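Keeping a Two-Arm Table Setup Happy
By Nandi Tshabalala
December 30, 2020
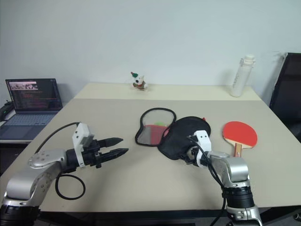 My two-arm bench is the best thing in the workshop, and keeping it in good shape takes less work than people expect! Most of the trouble I get comes from cables. Every week I swing both arms through their whole reach by hand, power off, and watch what the wires do. You want enough slack that the gripper never tugs, but a loop like the one hanging under the left arm, right down onto the tabletop, is worth a look before you start. I clip mine up with a soft hook-and-loop strap – never a zip tie, which bites into the jacket.

Fingertips next. Ridged tips like these collect lint and dust in the grooves, especially if you practice on fabric things such as paddle covers. A dry toothbrush gets it all out. Skip the oil, please, or the next paddle will slide straight through.

Check the screws at the gripper mount while you're there. I put a dot of paint across each head and onto the metal, so one glance tells me if anything has turned. Fatima Gumede showed me that trick in March and I've used it on everything since, even the vise.

After any work on a gripper, redo the zero position and run a slow test before you go back to full speed. I do 204 open-and-close cycles with nothing in the fingers and listen. A healthy one sounds the same all the way through, and a gritty one gives itself away early on.

Drinks live at the far edge of my table with the cap shut. And write it all down! My Kullum notebook is up to entry 181, and I still flip back through it whenever a joint starts to squeak.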